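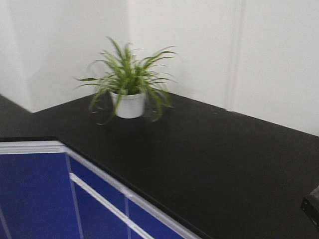
# Why Does a Spider Plant Look Like a Spider?

A spider plant isn't a spider, and it doesn't catch bugs. It got its name from its leaves, which grow out from the middle in all directions and bend over like long legs.

Spider plants first grew wild in southern Africa. Now people keep them in homes, schools, and offices all over the world. The Brircombe Plant House opened in 1876 and has 226 kinds of houseplants on its shelves. The spider plants are by the front door, where visitors can touch them.

## What the stripes are

Many spider plants have striped leaves. The green parts hold a lot of **chlorophyll** (say it KLOR-uh-fill). Chlorophyll catches light, and the plant uses that light to make its own food out of water and air. The pale stripes have less chlorophyll, so the green parts do most of the work.

If a striped plant stays in a dim corner for a long time, its stripes may fade. Move it somewhere brighter, and the new leaves may come in with clearer stripes.

## Leaves and light

Leaves are always growing toward light, but very slowly. You can't see it happen by staring. Turn the pot a little each week and the plant will grow more evenly on all sides.

Leaves also block light, which is why a plant makes a shadow. The shadow of a leaf that is close to a wall has sharper edges. When the leaf is farther away, the edges look soft and blurry. 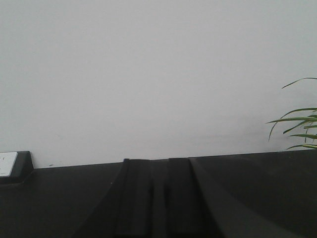
*Long, narrow leaves and a soft gray shadow on the wall.*

## What is under the leaves

Under the soil, a spider plant has thick, pale roots. They store water, a bit like a camel's body stores fat for later. This means the plant can go a while without a drink. Too much water is a bigger problem than too little, and roots that sit in water for days can rot.

To check, push your finger into the soil up to the first knuckle.

- If the soil feels dry, give the plant some water.
- If it feels damp, wait and check again in a day or 2.
- Use a pot with a hole in the bottom, and empty the saucer after watering.

In July, when rooms are warm and days are long, you may need to water more often. In winter the plant grows slowly and drinks less.

## Choosing a spot

A counter or table near a window works well. Strong sun through the glass can burn the leaves and leave brown patches, so bright light without direct sun is best. Put the pot where it won't get bumped.
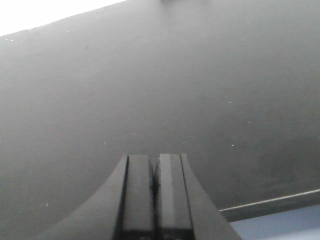

Specks of soil and dust show up easily on a dark surface. Wipe them up with a damp cloth. Dust lands on leaves too, and it keeps some of the light out. Hold each leaf flat on one hand and wipe it gently with the other.

## Baby plants

A grown spider plant can send out long stems with small white flowers. Tiny new plants, called **plantlets**, grow on the same stems. Set a plantlet on damp soil in its own pot and it can grow roots there. Once it has rooted, ask an adult to help you snip the stem.

## Words to know

**Chlorophyll:** the green material in leaves that catches light

**Plantlet:** a small new plant that grows on its parent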